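The Nava Bench Arm
Small-parts sorting and put-away
Item 688

I run the packing bench at Farusel, where we sell jewelry and little keepsake boxes, and the Nava is the one machine in our catalog I've worked next to myself (two of them now, one at each end of the bench). So I asked if I could write this page!

Before the arms came, three of us did put-away by hand. Tiny earrings, chain that knots itself if you look at it wrong, findings that roll off and vanish. My eyes were done by lunch. Now the arm does the picking and placing and I do the checking, the untangling and anything that needs a person to decide. Apolinar Barrera moved over to repairs, which he'd wanted for ages, and I learned to set up the jobs, which I did not think I'd like and I do.

What you get: the arm with its two-finger gripper, a wrist camera, the Evudon setup software and a bench clamp. It comes from our Nernton warehouse. Price is $4000, and spare finger pairs are $300. Buy the spares, the fingers do get scuffed.

You'll still want somebody close by. Our work changed, it didn't go away, and I'd tell any manager to talk to the bench people before ordering. We got a say in where the arms went and how fast they run, and that made all the difference to me.

Rhinestone pieces and a divided drawer with a gold knob:

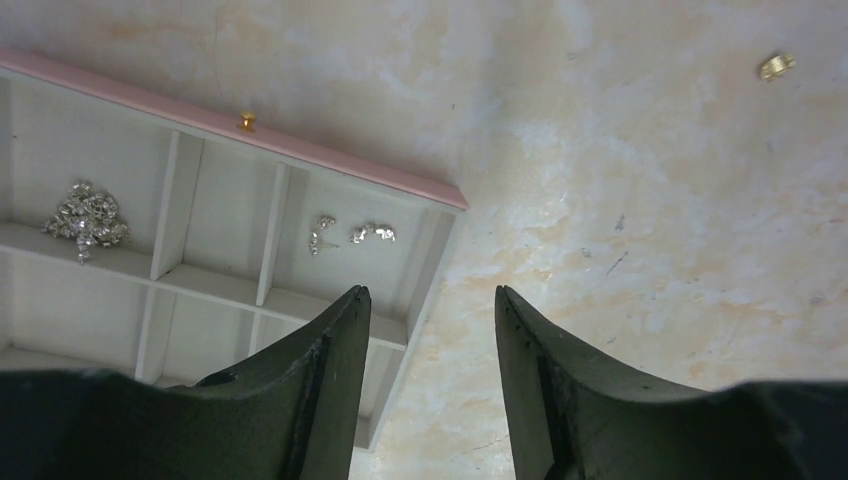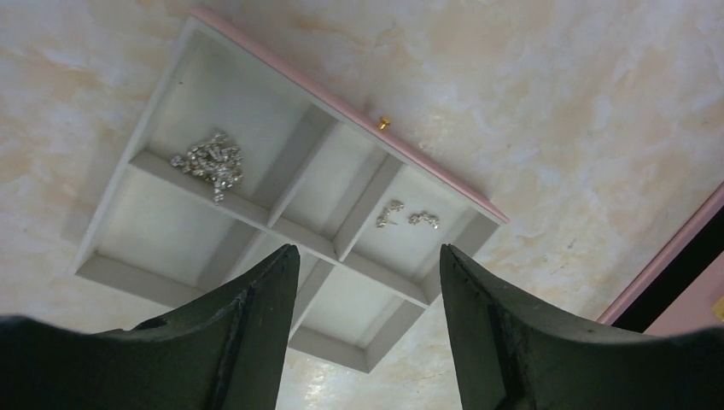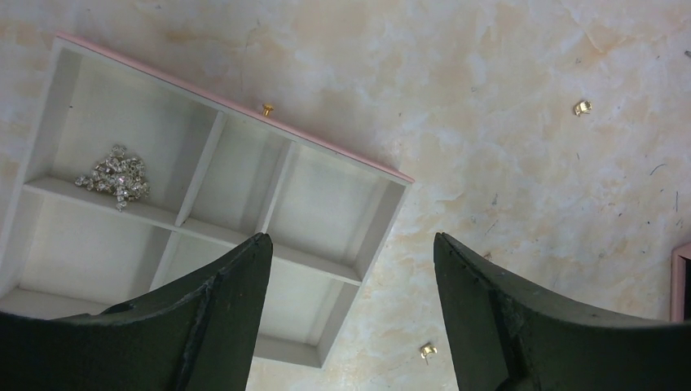 Setup took me most of a morning the first time, with a lot of coffee, and it's much quicker now. Start slow, with one kind of piece, and leave the speed alone for the first week. If you get stuck, write to the bench team through the contact form. I read those myself, usually in the afternoon once the outgoing boxes are gone.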